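Allenach Wrist: planning and perception software for cluttered counters

Version 2 is out, and I'm very happy to finally have a page for it!

I'm Esi Appiah, I write most of the perception code in Allenach and all of this page, so if something reads oddly it's my fault. Abundio Serrano does the motion planner. If you used the old release you probably know us both from the support inbox.

What it does

Allenach Wrist takes the stream from a small wrist camera, works out what's in front of the fingers, and hands your arm controller a short list of grasps it thinks are worth trying. It runs next to whatever controller you already have. You keep your own safety limits, your own joint speeds and your own emergency stop, and we stay out of all that.

Most of our users do household and packing work: wrapping, taping, boxing, putting cups back on shelves. That means shiny stuff, see-through stuff and busy surfaces, often all three together (sorry in advance to your depth sensor). So that's where nearly all the work in this release went.

Clear plastic and patterned stone

The old segmenter hated marble. Every vein was an edge, and every edge was maybe an object, so you'd get a list of grasps on bits of countertop. The new one, which we call Husano inside the code and in the logs, looks at how the texture carries on from one patch to the next before it decides there's a thing sitting there. It also has a separate "thin and clear" class, for material where the counter shows through. You can tell the planner to treat that class as something to pick up, something to avoid, or something it's fine to brush against. I leave mine on brush against until the wrapping step starts.

Packing a mug is my favorite test for all this, and a tape dispenser makes it meaner: a pale body, a clear roll, and a blade you'd like the fingers to stay well away from.
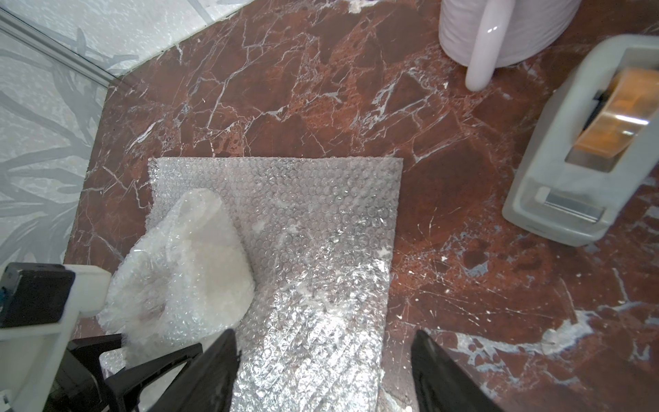
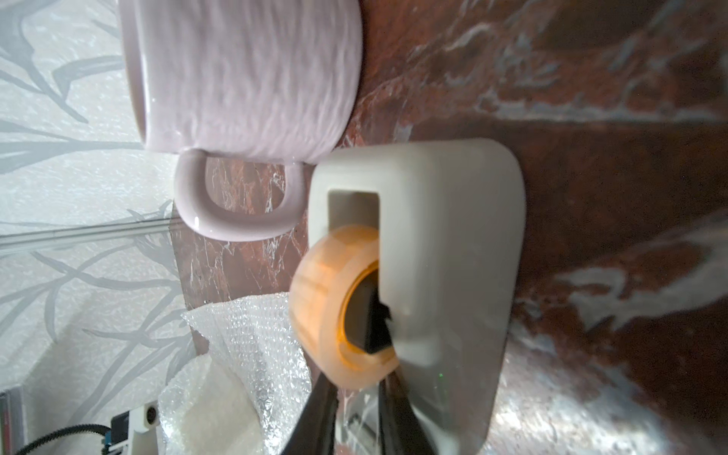
Bubble wrap, tape dispenser and veined marble from the wrist, in both views.

Keep-out zones you can draw by hand

Click on a blade, a cable or anything else you care about, pull the zone out to the size you want, and the planner will route the fingers around it. Zones can be pinned to an object or to the counter. Pin them to the object if you expect it to get moved! Abundio's planner then carries the zone along as the tracker updates, and if the tracker loses the object it holds the last known position and flags it in yellow. You choose whether yellow means slow down or stop. The default is stop.

Handles

Handles used to be a mess. The grasp list would happily offer you the gap in the middle. There's now an option called open_loops that looks for background showing through a closed curve and puts candidates on the curve itself. It works on mugs and pitchers, and quite well on scissors. Baskets with lots of small holes will confuse it, so switch it off for those.

Replay tool

Every session gets logged, and the replay window (code name Clustmont, you'll see it in the title bar until I remember to change it) lets you scrub back through the masks, the grasp list and the planned path together. You can change a setting and rerun the planner on the recorded views with the arm powered down. I use this more than any other part of the package, and it saves me so much walking back and forth.

What you need

A Linux machine with a recent graphics card
One wrist camera, 15 frames per second or better
A two-finger gripper, with its finger model loaded in the setup screen
A controller that accepts joint or Cartesian targets

Our Amegashie calibration sheet comes in the download. Print it at full size, tape it flat, and run the routine with 42 poses. There's a shorter routine too, but I'd skip it if your camera sits at much of an angle.

Known problems

Black fingers against a black cable can still merge into one mask. Crumpled plastic with strong glare sometimes gets split into pieces, and raising merge_clear a notch usually sorts it out. Build 3838 fixes the crash when you closed replay during an export, so please update if you're on anything older.

The next release is planned for May, with support for two wrist cameras at once. Existing licenses cover it, and you'll get the download link by email.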